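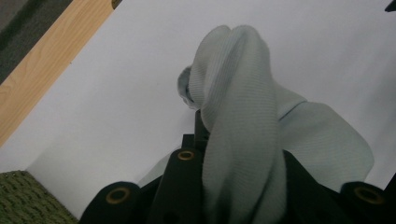 Mirjana Vasić, textiles editor

Knit fabric is cloth made from yarn drawn into interlocking loops. Woven cloth, by contrast, is made of two sets of threads crossed at right angles. The loops shift and lengthen under tension, so a knit stretches more than most weaves and wrinkles less sharply. Much everyday clothing is knitted, including T-shirts, socks and sweatshirts.

Jersey, the most common type, is made on a single set of needles. Its face is smooth and its back shows small curved bumps. Cut edges of jersey tend to curl, and makers usually finish them with a hem or a band.
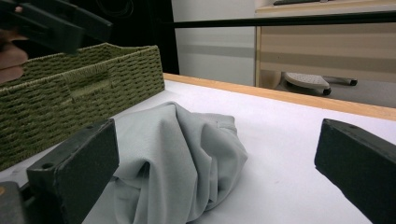

Rib knits alternate raised and sunken columns and are used at cuffs and necklines. Waffle knits have a grid of small hollows that hold air. Circular machines produce most of these fabrics, and a large one may carry over 2,000 needles.

Care depends on the fiber. Heavy knits are generally dried flat and stored folded, as their own weight can stretch them at the shoulders on a hanger.

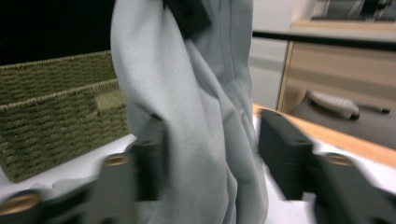
Light knits can be rolled or kept in open baskets, where air reaches them. Creases from storage often relax after a few hours of wear. Snagged loops are pulled through to the back with a fine hook and should not be cut.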